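Radiocarbon date on peat-bog wood: which end of the range?

Toon Kuipers
The lab report for stake 54 from the Fevdale trackway gives an uncalibrated age with an error of 20 years. After calibration I get two separate ranges. Do I quote the midpoint?

Anderson Andrade
No. Quote both ranges with their probabilities, and name the curve and software version.
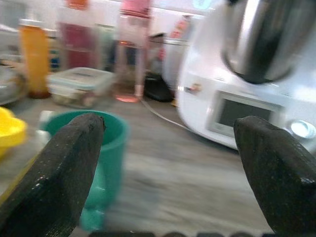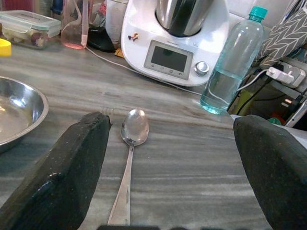
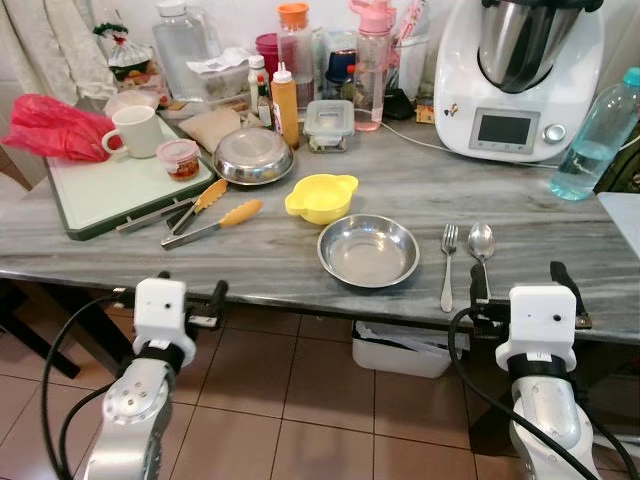
Also check which rings were sampled. Heartwood dates earlier than felling, and the offset can exceed the lab error. If bark survives, resample the outermost 5 rings.

Maihi
I just use the older one. Never had a complaint.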